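Celtstead opens its sandwich counter at Peswood this October

Celtstead, the family bakery that has been filling rolls and buns for the people of Iltwood for longer than most of us care to add up, is very pleased to say that its new sandwich counter will open its shutters at Peswood market hall this October, in good time for the first soup weather of the autumn.

The idea is a simple one, and it came from our customers, who have told us (kindly, but often!) that they would like to choose what goes into their lunch and see it put together. Everything at the counter will be laid out within easy reach, with sliced tomato to one side, buns to hand and a good broad tray in the middle to build on and catch the crumbs.

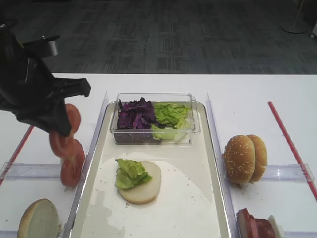

Will the counter use the same buns as the bakery?
It will use the very same ones, baked at Iltwood early each morning and brought over before the hall opens.

We have room for 40 people to sit down, and there will be 2 soups a day alongside the buns. During a month of tastings we served 294 lunches and listened to a great many opinions about how thick a slice of tomato ought to be - thicker than we had been cutting them, as the majority would have it, and so thicker they shall be.

The fillings list was drawn up with our neighbours at the Oláh delicatessen, whose pickles have been a favourite on our bakery shelves for years. We are also taking orders for parties and works lunches of up to 200 buns, and would be grateful for a few days' notice on the larger ones.

The counter will be open from 8am until 3pm. Menus and order forms can be picked up from the Iltwood bakery.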